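Parallelgreifer Liem 49 mit Handgelenkkamera — unser Eindruck nach dem Steckversuch

Ich verkaufe den Liem 49 jetzt seit dem Frühjahr und bekomme ständig dieselbe Frage: Taugt der auch zum Fügen oder nur zum Umräumen? Also haben wir ihn in Lornau an die Steckplatte gesetzt, graue Halterung auf Wellblech, und ein hellblaues Kunststoffteil von unten in die Aufnahme schieben lassen. Der Vorgänger von Werton durfte dieselbe Aufgabe machen (mit deutlich mehr Gefluche meinerseits).
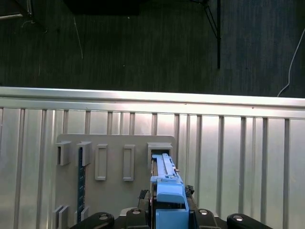

Vilgot Solheim meinte dazu, ihm seien die Backen für solche Teile fast zu breit, er würde beim Werton bleiben und lieber schmalere Finger aufschrauben.

Kann man machen! Mir gefällt am Liem aber, dass ich die Griffweite am Controller in kleinen Schritten nachstellen kann, ohne das Programm anzuhalten. Gesteuert wird über den Milledex, da passen auch ältere Arme dran. Die Kamera sitzt fest am Handgelenk und sieht die Öffnung bis zum Schluss — bei spiegelndem Blech müsst ihr allerdings mit der Belichtung spielen.
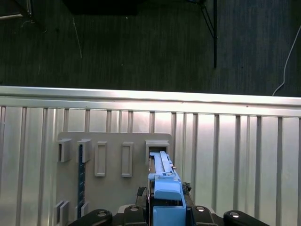

Liem 49 beim Einführen der Schiene in die breite Aufnahme

Greifer mit Kamera: 578 Euro
Controller Milledex: 231 Euro
Im Speicher: bis zu 2000 Griffpositionen

Kommentare

Jule: Gibt es die Backen auch einzeln? Meine sind nach einem Jahr ziemlich blank.

kabelsalat: Läuft bei mir am alten Arm problemlos, nur der Stecker sitzt blöd.

Tamme: Bitte noch mal mit weichen Teilen testen, Schaumstoff oder so!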